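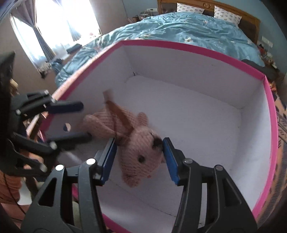
One member from the Stenudora side of town asked at once whether the old bus depot would stay a bus depot, and said that if the answer was no, she'd like to see trees there before anything else. Plenty of agreement round the room!

3 min read

Borkance Neighbourhood Planning Group
Minutes, 7/29/25

Depot site
The draft plan from Pondine was gone through page by page. It keeps the brick front on Yang Street, puts shops at ground level and sets homes behind, with a footpath through to the river. The group was delighted with the footpath - we have been asking for one for years. The site is 7 acres in all, and two of them would be public green.
Agreed: support the draft, and ask for the path to be wide enough for prams and bikes to pass.

Survey
A super response, with 2,782 forms back. Of these, 563 came with written comments, mostly on parking and the market. The comments will be typed up and sent to the town planners with our letter.

Parking
A long talk, and a good one. Views were split on a two-storey car park by the station. Some felt it would free up the square, others that it would block the light to the almshouses. Held over until Pondine can supply shadow drawings.

Market square
The trial closure to cars went well and traders want another. Agreed to ask for five Saturdays' worth of closures next spring.

Next meeting
September, in the library upstairs room. Draft letter to be passed round beforehand.

Contact the group | © Borkance Neighbourhood Planning Group | Back to top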